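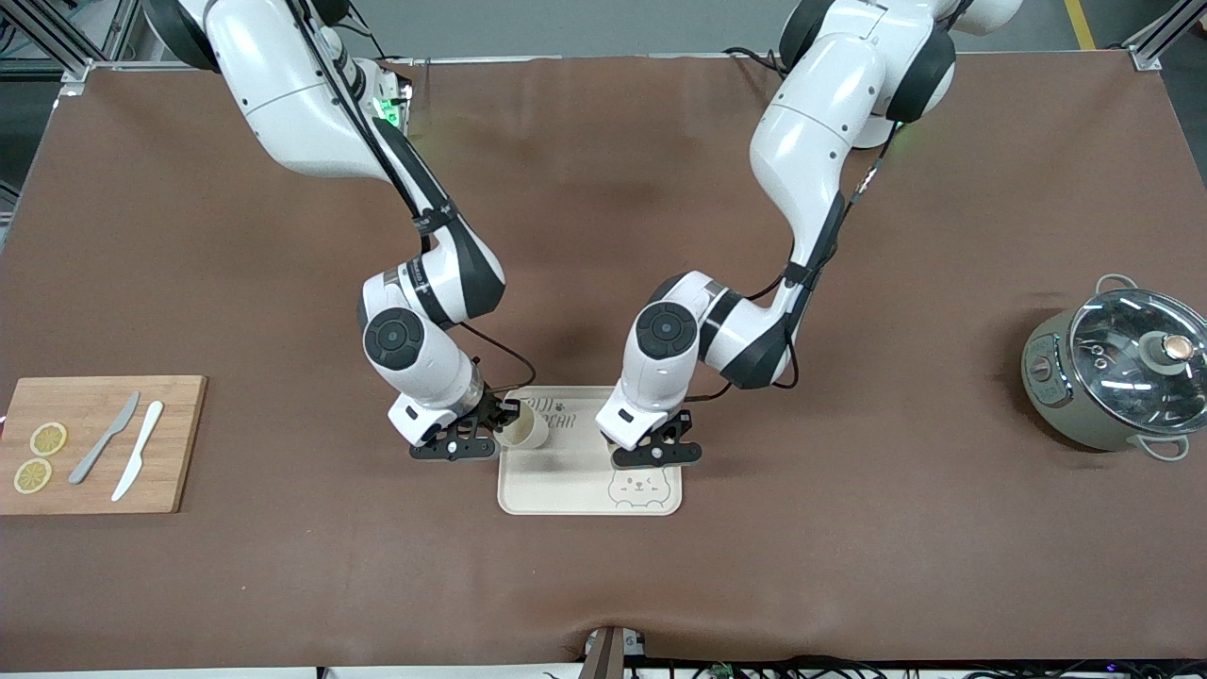
Livthorpe, Sep 25, 2018

Two-arm bench cell: what to put in the budget

benchtop_64
Original post
Putting together the equipment request for next financial year and I'd like people to pick holes in it before it goes up. Draft closes in February but our finance office likes to see numbers early.

The job is small kitchen and tableware handling. Two arms over one table, two-finger grippers, cups on and off a tray to begin with, then utensils and a cutting board, and eventually taking the lid off a pot. Setup is as you see it. The current arms are on loan terms that run out, so I need to either buy them out or replace them.

What I have so far:
Two arms with controllers
Two grippers plus one spare
Aluminium extrusion and fixings
Table, clamps, cloth cover
Cabling and connectors, $1178
Props and consumables, $50 a month

Have I missed anything big? Also open to being told one arm is enough.

rurol_kev
Re: what to put in the budget
One arm is enough for what you've listed. In your picture the left arm has nothing in its gripper and the right one is holding the cup. If most of your tasks look like that you are paying double for a second arm to hang there. Buy one good one and put the rest into a second gripper type.

benchtop_64
Re: what to put in the budget
Fair, but the lid is the reason. I want one hand on the pot handle and the other on the knob. Same for anything on the board, where something has to be held still. The cups are only the first task.

rurol_kev
Re: what to put in the budget
Then clamp the pot. You already have a clamp on the front of the table. A fixture costs next to nothing beside an arm.

tidewrack
Re: what to put in the budget
I'd disagree with Kev on this. We went the fixture route at Rurolport and ended up making a new one for every object. Eight months in we had a shelf full of printed jigs and a technician who did little else. If the objects are going to change, buy the second arm. If you honestly only have a pot and a cup, clamp it.

On the list itself – $50 a month for props is light. Cups get crushed, and food goes off. If you're using real lemons you'll be buying them every few days.

benchtop_64
Re: what to put in the budget
Noted on the props. I'll double it. Haven't decided between real fruit and fake for the long run.

colour_of_solder
Re: what to put in the budget
Things I'd add:

Cable management. You have a tangle along the front edge of the table and a bit of green circuitry in among it. Get trunking, strain relief and an enclosure for that board. It should be its own line or it will get cut.

Spare finger pads. Order them with the grippers, the freight on a separate order is ridiculous.

Service contract. Ask whether it covers travel. Ours didn't.

Guarding or a light curtain, depending on what your safety people say. There's a yellow stripe on the floor over at the right, but a floor line won't get you through an assessment on its own. Check which licence tier the controller software is on as well. The basic one sometimes leaves out coordinated motion, and you'd be paying for two arms that can't be programmed together.

benchtop_64
Re: what to put in the budget
Hadn't thought about the licence. Will ring them tomorrow.

mallee_mech
Re: what to put in the budget
Who's quoting? We had Bermúdez and Cutthorpe both quote for a similar cell. Bermúdez was cheaper on the arms and dearer on everything else. Cutthorpe bundled installation and a day of training. By the time we'd added it all up there wasn't much in it, and we went with Cutthorpe on lead time.

Also, lose the cloth. It's creased up near the clamp and you'll want a surface that stays put if you're working to any sort of repeatability. A rubber mat is cheap.

tidewrack
Re: what to put in the budget
Cloth is fine for tableware. It's kinder on a dropped cup than a hard top. Tension it properly underneath.

mallee_mech
Re: what to put in the budget
Until it shifts under the tray and your taught positions are all out. We'll have to differ on that one.

rurol_kev
Re: what to put in the budget
Still say cost both options. Put the one-arm version in as an alternative so finance has something to knock you back to that you can live with. If you only give them the full price they'll pick a number themselves, and it won't be one you like.

benchtop_64
Re: what to put in the budget
That I will do. Two versions, same support lines in each: service, licence, cable enclosure, finger pads, guarding. Mat goes under the optional heading. Waiting on the buy-out figure for the loan arms before I can fill in the top line.

colour_of_solder
Re: what to put in the budget
Get the buy-out figure in writing, and ask what hours are on the joints.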